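检查日期:2025年2月28日 星期五
地点:Tivusby 共享工坊,靠窗那一侧的长桌
设备:Sala(手臂加底座),末端装 Tirkau 五金小组改的多指手
填表:Bleddyn Voyle

Sala 终于能带着手一起跑整套动作了!去年这张表还只有半页纸,大部分格子写的是“待装”。这回从头到尾走了一遍,能勾的勾,不能勾的留空,旁边写了我自己的意见。字多了点,请大家耐心看完,尤其是打算下周借用它的人。

标记的意思:打勾是当场看过、试过并且合格;空格是没做或者没过;写了“带病通过”的,可以低速用,但不能离人。谁改了东西,谁就在对应那一条下面补一行,别另起一张纸。上次有人把备注写在便利贴上贴到控制箱侧面,胶一干,掉进了散热口里,我捞了半天。

# 一、场地和通道

- [x] 工作区边界用胶带贴出,胶带完整、没有翘边
- [x] 禁站圈半径比手臂完全伸直再多 500 mm
- [x] 通往门口的路上没有线盘、椅子、纸箱
- [x] 灭火器在原位,压力指针在绿区
- [ ] 边界处的提示牌换成防反光的

场地这部分比我预想的好太多。胶带是新贴的,转角处剪了斜口,走路不会踢起来。禁站圈是用绳子拉着量的,绳头固定在底座中心,走一圈,哪里不够一眼就看得出来。我特别推荐大家都用这个笨办法,卷尺在桌腿之间绕来绕去,量出来的东西每个人都不一样。

提示牌还是老问题。下午太阳从窗外进来,牌子上一片白,站在过道那头根本读不出字。哑光膜已经买了,裁好以后贴上就行,有空的人请直接动手,不用等我。

还有一条没写进格子里的:窗边别堆东西。这一侧光线好,大家爱把没干的打印件、刚上漆的外壳晾在这里,我理解,我自己也晾过。可是人在桌边退一步的时候,后面需要有地方。要晾就晾到洗手池那边的架子上,那里通风也够。

# 二、底座和桌子

- [x] 底座螺栓按对角顺序复紧,画了位置线
- [x] 底座用手推不晃
- [x] 桌脚锁紧,桌面推不动
- [x] 桌面边缘没有毛刺
- [ ] 底座配重盖板加装防松垫圈

位置线用的是黄色漆笔,从螺栓头一直画到底座上。以后开机前扫一眼,线错开了就是松了,停下来重新拧。这个习惯是从修自行车那组学来的,便宜又管用,我恨不得把工坊里所有螺丝都画一遍。

配重盖板的垫圈型号买错过一次,尺寸偏小,套不进去。新的在路上。盖板目前用螺纹胶顶着,低速运行时贴手上去摸没有异响,先按“带病通过”处理。速度上限开高之前,这一条必须补上,请不要跳过去。

桌子请不要拿来当板凳。我知道够高处的线很方便,但是踩过以后桌脚的锁会松,手臂那边标定好的桌面高度也跟着变。梯子在储物间里,就在门后。

# 三、电源、控制箱和线束

控制箱是 Kolach 那一版,箱门内侧贴着接线图,图和实物对过,一致。做这个箱子的人手艺真漂亮,线号朝一个方向,扎带剪口全是平的,手伸进去不会被划到。

- [x] 断电状态下检查保护接地,导通正常
- [x] 主开关可以挂锁,锁和钥匙都在
- [x] 箱内没有金属屑、没有多余螺丝
- [x] 风扇转向正确,滤网清过
- [x] 所有外露插头有锁扣并且扣到位
- [x] 手臂各关节处的线留有余量,转到极限时不绷
- [ ] 腕部相机线加一段耐弯护套
- [ ] 电源线过道段改走线槽

线束是我花时间最多的一段。做法是这样:断电,松开关节制动,两个人配合,一个托着小臂慢慢转,一个盯着线。每个关节都推到机械限位,停一停,再推回来。中间只要有一处线皮发白、起折,就记下来。腕部那根相机线在手腕外翻时弯得太急,目前没破,我用白布带松松地绕了一道做记号,护套到货就换。

换护套的时候请顺便把接头旁的固定夹往后挪一点。夹子离接头太近,弯折全集中在那里。别拆相机支架本身,标定刚做完,拆了就得重来,那套流程我做一次要泡两壶茶。

过道段的电源线现在盖着橡胶压条,走人没有问题,推车会卡。推车请绕行。

# 四、急停和使能

最开心的一节!终于不用再喊“拔插头”了。

- [x] 桌边急停按下,手臂断使能,制动吸合
- [x] 手持急停按下,结果相同
- [x] 急停复位之后手臂不会自己动
- [x] 复位和重新使能是两个分开的动作
- [x] 手持盒的使能键松开即停
- [x] 手持盒的使能键捏死也停
- [x] 拔掉手持盒的插头,系统停机
- [x] 主电源突然断开,小臂不下坠
- [x] 急停时手指的状态与说明一致

每个急停都连着按了 3 次,姿态各不相同:手臂收拢、手臂平伸、手腕在最低处。平伸那次最值得看,重量全吃在肩部,制动要是打滑,小臂会慢慢往下掉。停住以后我们等了 10 秒,在小臂旁边立了一把直尺,尺上的位置没有变化。

急停时手指怎么办,这一条组里吵过。松开的话,手里的东西会掉;夹紧的话,万一夹着人,就更糟。最后定的是断掉手指的驱动力,靠指节里的弹簧缓缓回张。测试时握的是一卷海绵,按下之后海绵滑出来了,用手去掰指节,能掰开,不费劲。说明书里对应的段落已经改好,旧版写的是“保持”,看到旧版请直接丢进废纸箱。

提醒第一次来的朋友:桌边的急停是给旁边的人用的,操作的人手里有另一个。看见不对劲就按,不用先问,也不用解释。误按完全没有关系,重新上使能花不了多久。我宁可一个下午被按停很多回。

# 五、手臂本体和软包覆

- [x] 上段软包覆缝线完整,没有开口
- [x] 包覆下没有硬物顶出
- [x] 各关节缝隙处塞不进手指,或有护罩
- [x] 小臂外壳螺丝齐全,沉头不高出表面
- [x] 全程空跑听不到摩擦声
- [ ] 肘部包覆的收口再往回缩一点

带棱的灰色软包覆是我今年最喜欢的改动。之前外壳是光的,人靠近时总觉得它“硬邦邦”,大家不自觉地往后躲,做配合动作时反而更容易碰到别的东西。包上以后,手背蹭到的感觉像蹭到沙发边。当然软包覆不能代替限速,这句话我会一直念叨下去。

肘部收口那里,布料在完全弯曲时会堆出一个小褶,目前没有被关节咬住。我拿一张薄纸条塞在褶里跑了一遍,纸条完好。即便这样,收口还是要改短,布会越用越松。会踩缝纫机的人请来找我,线和布都备着,报酬是厨房里那罐饼干。

# 六、多指手

- [x] 指节销轴无松动,端盖齐全
- [x] 掌面和指面的橡胶垫无翘边、无脱胶
- [x] 手指全开、全合各走一遍,无卡滞
- [x] 单指电流上限已写入,断电重启后仍然有效
- [x] 指尖夹海绵、夹纸杯,无压坏
- [x] 指缝里没有线头、碎屑、胶丝
- [ ] 拇指侧备用橡胶垫补货

纸杯测试我强烈建议每位借用人都亲手做一遍。拿一个空纸杯,让它合指,看杯壁凹进去多少,再拿出来看能不能弹回原形。数字写在屏幕上没什么感觉,看着一只机械手把纸杯端起来又完完整整放回去,你会一下子明白电流上限该设多低。我第一次看到的时候在工坊里叫出了声。

关于橡胶垫:请用清水和软布擦,不要用酒精。酒精擦过的那批垫子边缘发硬,粘不住,抓塑料件时打滑。垫子脱落后也不要用瞬干胶补,胶会渗进销轴。抽屉里有软胶,瓶子上写着“手指专用”,我说的是机器的手指。

单指电流上限是重启之后再读回来的,别只看写入那一刻的提示。老固件有个毛病,写进去时一切正常,断电后又回到默认值,默认值可不客气。新固件没有再出现这种情况,但检查还是保留,每次更新固件之后都要做。

还有销轴端盖,丢过一个。掉下来的时候没有声音,滚到哪里去也不知道,后来在扫帚底下找到。现在开工前先摸一遍端盖,摸到哪个能转,就先停下来处理。
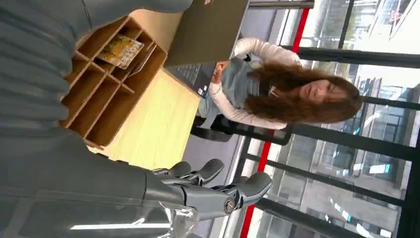 物料检查是这次新加的一节,来得有点晚,可是加得值!抓取练习一热闹起来,桌面就会长东西:卡片、袋子、杯子、谁的螺丝刀。以前表里只有一句“桌面整洁”,怎么理解全凭心情,现在拆成了能逐条打勾的内容。重点盯包装膜。像手边这种皱巴巴的透明塑料,软、轻、反光,深度相机常常读不到它,夹在指节之间又不会让电流明显升高,系统以为手里什么都没有。处理办法很朴素:看见膜在手附近,先停使能,确认停稳,再由人取下来,取完翻看指缝。带格子的木收纳架可以留在桌上,它是练习的目标物,格口朝向要和程序里的一致,插在格里的卡片也要插稳。

# 七、桌面和物料

- [x] 桌上只放本次练习要用的物件、操作用的电脑和手持盒
- [x] 木收纳架底部防滑,轻推不移位
- [x] 收纳架薄板边缘打磨过,无木刺
- [x] 目标物没有尖角、没有玻璃、没有带电的东西
- [x] 饮料放在另外的小桌上
- [x] 废包装有固定的桶,桶在禁站圈外
- [ ] 收纳架底部加一个定位块
- [ ] 物料清单打印过塑,贴在桌侧

收纳架是个好教具。格子小,口子浅,手要想把卡片抽出来,得先对准,再轻轻夹住,最后顺着格子的方向退。退歪了,整个架子会跟着走。防滑垫能挡住小的偏差,大的偏差就靠定位块了。定位块的图已经画好,余料够用,激光切割机空下来就切。

检查木刺的方法:戴薄棉手套沿着边缘摸,棉线被勾住的地方就是要磨的地方。赤手也能摸,不过我手上现在还有个小口子,所以还是建议戴手套。磨完记得把木粉擦净,木粉粘到橡胶垫上,抓力立刻就变。

电脑的位置也值得讲讲。屏幕掀起来以后,操作的人低头看屏幕,视线是离开手臂的。我们试过把电脑放在桌子正当中,结果一碰到复杂动作,人的目光来回跳,脖子酸,反应也慢。现在的规矩是:谁在看屏幕,谁就不算看护人。看护人必须另有其人,手里握着急停,眼睛盯着手臂。低头看手里的小零件也一样,不算。

# 八、人员和着装

- [x] 每次通电至少 2 人在场,其中一人专职看护
- [x] 进入禁站圈前口头确认,得到回应后再进
- [x] 长发扎起或塞进衣领
- [x] 挂绳、围巾、长耳饰取下
- [x] 袖口收紧,不戴宽松手套
- [x] 鞋子包脚
- [ ] 入口处加一排挂钩,专门放挂绳和工牌

着装这几条,我想把适用范围说明白。手臂断使能、制动吸合的时候,坐在桌边写程序、装零件,可以按平时的习惯来。一旦准备上使能,所有靠近禁站圈的人都要照表做。上使能之前由看护人绕着看一圈,头发、挂绳、袖口,看完再喊“准备”。本次绕圈检查通过。

挂绳特别容易忘,天天戴着,就跟自己身体的一部分差不多。我试着观察了自己,弯腰去捡东西时,工牌会荡到桌沿以内,离手指很近。带安全扣的挂绳会好一些,可是扣子多久没拉开过了?请拉一下试试,我那条拉不开,已经扔掉换新的。挂钩装好之前,先把工牌放进胸前口袋,或者挂到椅背上,只要椅子不在圈里。

皮筋放在入口小碟子里,随便拿,不用还。

口头确认有固定的说法。要进去的人说“我要进”,看护人按下急停,说“已停”,然后才能进。出来以后说“已出”,看护人环顾一圈,再复位。听起来有点像在演戏,一开始大家都笑场,练了几轮就顺了,现在连来参观的小朋友都会说。光点头不算数,戴着耳机也不行。

# 九、软件限位和首次上使能

- [x] 工作空间边界已加载,越界请求被拒绝
- [x] 桌面高度设为禁入平面
- [x] 窗侧设了禁入面,手臂伸不到玻璃
- [x] 调试速度上限锁定,需要密码才能改
- [x] 通信中断时手臂停在原地
- [x] 回零动作有人工确认步骤
- [x] 日志能写盘,时间正确
- [ ] 相机画面丢失时的处理改为立即停
- [ ] 参数备份放到工坊的共享盘

窗侧那面禁入边界,请务必保留。靠窗这片玻璃很高,亮堂堂的,站在这里干活心情特别好,可要是手臂带着惯性撞过去,那就完蛋了。检查方法是用手持盒慢慢把手腕往窗的方向点动,看它在哪儿被软件挡住。挡住以后换一个姿态再试,用肘先靠过去。很多限位只管末端,不管肘,第一版也犯过这个错。改过以后肘部同样被挡下来了,我很满意。

通信中断的测试是直接拔网线做的。先选了空跑轨迹,手里不抓东西,低速,看护人就位。拔掉之后手臂停住,屏幕弹出提示,插回去不会继续跑,需要重新选择程序。请不要用关电脑来代替拔线,操作系统关机时会把通信体面地结束掉,测不出真正的断线。

相机画面丢失这一条暂时没过。遮住镜头时,抓取程序会继续执行最后一个目标点,走完才停。单步很短,低速下不算危险,可我不喜欢。应该一丢画面就停。负责视觉的伙伴已经在改,改好之前,自动抓取只允许在看护人手握急停时运行,并且不得连续循环。

强光也会把画面弄坏。白天窗外太亮,腕部相机朝外转的时候曝光跳得厉害,手边的东西跟着变暗。固定曝光以后稳定多了,阴天会偏暗,需要补一点灯。灯装在桌子内侧,不要正对着人的眼睛,灯线按第三节的要求走。

首次上使能的顺序,照着念:

1. 看护人绕圈,确认圈内没有人。
2. 操作人确认手持盒在手里,急停已拔起。
3. 合主开关,等控制箱自检结束。
4. 读屏幕上的报警,有任何一条就先不要往下走。
5. 操作人大声说“上使能”,停顿一下,再按。
6. 低速点动每个关节,方向和屏幕一致。
7. 开合手指,听声音。
8. 空跑一遍完整轨迹。
9. 放上目标物,再跑。

第六步最容易被省掉。换过电机线之后尤其不要省,方向反了,低速点动时只是让人一愣,跑轨迹时就会很难看。

# 十、抓取和递物

- [x] 抓取只对桌面物件,不从人手里夺取
- [x] 抓空后手臂先退回,再允许重试
- [x] 连续重试次数有上限
- [x] 放下物件后手指先张开再抬手
- [x] 手里握着物件时,移动速度进一步降低
- [ ] 向人递物的流程单独评审

递物暂时不开放。我知道大家都等着它把工具递到手上的那一天,我比谁都想看!但是从手里接东西这件事,涉及什么时候松、松多快、人要是没接稳怎么办,每个环节都得单独测。现在的做法是让它把东西放到桌上的交接区,手退出去停稳,人再去拿。看起来慢,练熟以后挺流畅的,做了一个下午也没觉得耽误。

抓空以后的退回动作,之前是原地张手再合,反复好几下,样子很执着,也很好笑,不过有一次差点把旁边的盒子拨到地上。现在它会先抬高,再让相机看一遍桌面。中途如果看到目标位置变了,就停下来等操作人确认。

放下以后先张开、再抬手,这个顺序已经写死在程序里,请不要为了快把两步合在一起。薄卡片很容易被橡胶垫带起来,抬到半空才掉。掉一张卡片没什么,换成金属件就不一样了。

# 十一、收工

- [x] 手臂回到停放姿态,手指半开
- [x] 断使能,关主开关,挂锁
- [x] 电池工具全部归位充电
- [x] 手掌和指缝清理过
- [x] 桌面木屑、包装膜清走
- [x] 手持盒挂回钩子,线松松地盘好
- [x] 日志导出
- [x] 本表拍照存档,原件夹在控制箱旁的板夹上

停放姿态改成了小臂靠近底座、手腕朝下,从过道走过不会碰到。手指半开是为了让弹簧歇一歇,全合着放一夜,第二天头几下总有点涩。

锁的钥匙不要放进自己口袋带走!钥匙盒在进门右手边。上回钥匙跟着人去了另一座城市,大家对着一台好好的机器干瞪眼,只能整理抽屉。抽屉倒是整理得不错。

# 十二、未完成项和我的看法

按先后排:

- 相机画面丢失立即停:改好后重做第九节整节,不能只补这一格。
- 腕部相机线护套:到货就换,换完重看关节余量。
- 配重盖板防松垫圈:到货就换,换完重画位置线。
- 肘部包覆收口:需要会缝纫的人。
- 收纳架定位块:切好以后胶粘,夹住过夜。
- 过道线槽:等场地那边确认走向。
- 提示牌哑光膜、入口挂钩、物料清单过塑:随手可做,欢迎认领。
- 备用橡胶垫:补货,认准软的那种。
- 参数备份:先备份到移动盘,再传共享盘。
- 递物流程评审:视觉那条改完之后再约。

结论:允许低速使用,允许在专人看护下做单次自动抓取。不允许连续循环,不允许递物,不允许提高速度上限。

要借用的朋友,请先把第四节和第八节看完,然后找我或者当天的看护人,一起按一遍急停,做一遍纸杯测试。纸杯自带更好,工坊的快用光了。做过以后在下面签名,签名栏写满了就往背面写。

给 Tirkau 小组的话:手指的手感比上一版细腻很多,合指到最后那一小段不再抖了,真的太棒了。端盖能不能换成带卡扣的?我可以负责打样。另外拇指根部那颗调节螺钉藏得太深,普通扳手伸不进去,下一版要是能转个方向,保养会轻松不少。

给做 Kolach 控制箱的朋友:箱门内侧那张图请留一份电子版给我,我想把相机线的走向补进去。风扇滤网的卡扣有一个比较紧,拆的时候别用螺丝刀撬,按住两边往外推就出来了。

签名:Bleddyn Voyle
复查签名:________
借用人签名:________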